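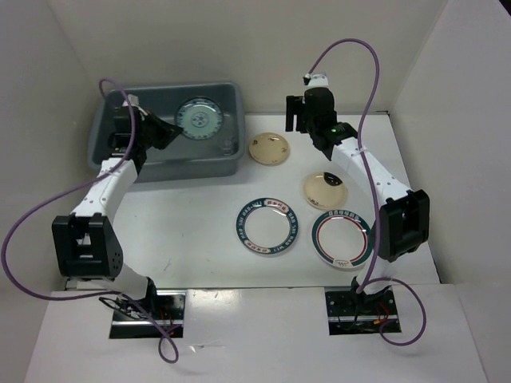

The two-armed Wadik table station with plates, dishes and a gray plastic tub.

Furner has opened orders for Wadik, a tabletop station with two robot arms meant for small kitchens, canteens and training labs that handle mixed dishware. The company announced the product on 3rd April and says the first units will go out to customers before the summer.

Wadik comes as a single white enclosure with the arms already mounted at the front. Buyers set it on a bench, plug it in and load a starter set of routines for moving plates, cups and small dishes in and out of a tub. Furner is selling it both outright and as a monthly service. The service plan covers remote setup, spare gripper pads and replacement of worn servos.

Chun-hung Cheung, product lead at Furner, said most of the work over the past year went into the grippers. Plates are thin, smooth and low to the table, and an arm that handles boxes well can still fail to get a finger under a rim.

"People send us their own dishes and ask if it can pick them up," Cheung said. "We try them and send back a list of what worked and what didn't. Sometimes the list is short."

Furner tested the station in March at Mahasneh, a catering supplier that rents out tableware for events. Staff there logged 1,247 moves with rented stock, much of it patterned plates of different sizes, and passed the notes back to the design team.
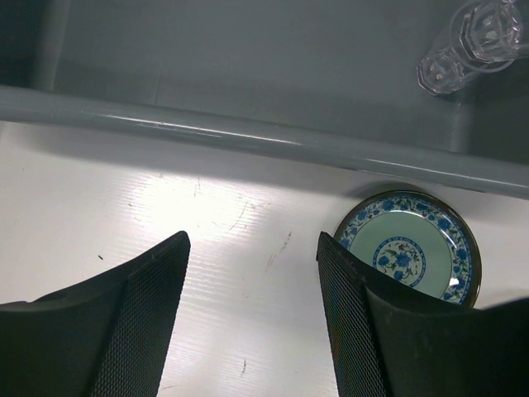

The Mahasneh staff asked for two changes. They wanted the arms to slow down near the side of the tub, where plates were most likely to knock against the wall, and they wanted a simpler way to stop a routine halfway through and start it again. Furner says both are in the version now on sale.

Clear cups and glasses remain the weak point. Furner lists them as supported with supervision, meaning a person should be nearby while the station runs. Cheung said the cameras can lose the outline of a clear object against a plain surface, and that an update is being worked on. He did not give a date for it.

The station runs on control software from Amow, which also handles recording. Customers can guide the arms through a new task by hand and store up to 100 routines on the unit. Recordings stay on the customer's own machine unless they choose to share them with Furner for support.

Furner has not published a price for outright purchase and is quoting by request. Service customers can cancel after the first three months. Orders are being taken through the company's sales office, with a short waiting list for on-site demonstrations.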